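December, evening

Washed the athletic tops after dinner. Two loads. The first was the dark cottons at the usual setting, the second was synthetics only, cold, low spin, 28 minutes on the display. The spin speed matters more than the temperature for these. At the high setting the collars come out twisted and stay that way until the next wash.

Changed the detergent to the Jultora liquid, half a cap. The Branine powder left white residue in the seams of anything black, and a second rinse did not remove it. One load is too little to judge by. Will check the seams in daylight tomorrow.

Hung everything on the rack in the hall, 17 pieces. The rack sags at the center joint when loaded past that. Tightened the two screws on the left side. The right side is stripped and needs a longer screw.

Pressed the gray bed cover without taking it off, using the steamer at arm's length. Limited result. The creases on the left half are set in from storage and the steamer does not have the output for them. The hem is still uneven along the front, lower at the left end. Measured the cover: 200 long, which matches the label, so the fault is in how it is seated on the mattress. Pull from the right next time, then tuck.

Folding method for jerseys, since I keep changing it:

1. Empty the rack onto the bed one piece at a time. Larger piles crease the bottom layer. Started with the yellow and black one.

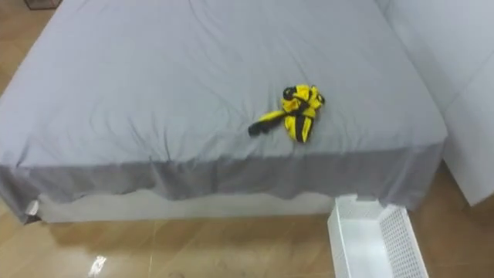

2. Turn the sleeves right side out and close any zipper.

3. Lay face down, collar at the top, and flatten from the center outward.

4. Fold the sides in to the width of the drawer divider, then fold up from the hem in thirds.

Drawer is at 80 percent. The old Aletti shirts can move to the box in the closet. Lights out at 11.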